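Keeping Less, One Shelf at a Time
A retired bookkeeper from Clonville on sorting out a full house

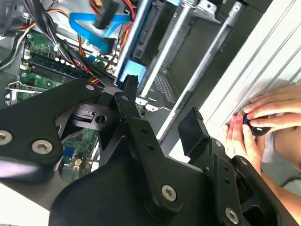 Where she started

She began in June with the hall closet, which held 37 years of bank statements. "I read the first box. After that I just shredded," she said.

Her husband keeps things – coats, jars, manuals for stoves they no longer own. They agreed he would get one shelf in the basement.

What stayed

She kept 11 letters from her mother and a blue casserole dish. "I don't cook in it. I like seeing it."

The garage comes next. He has asked her to wait until spring.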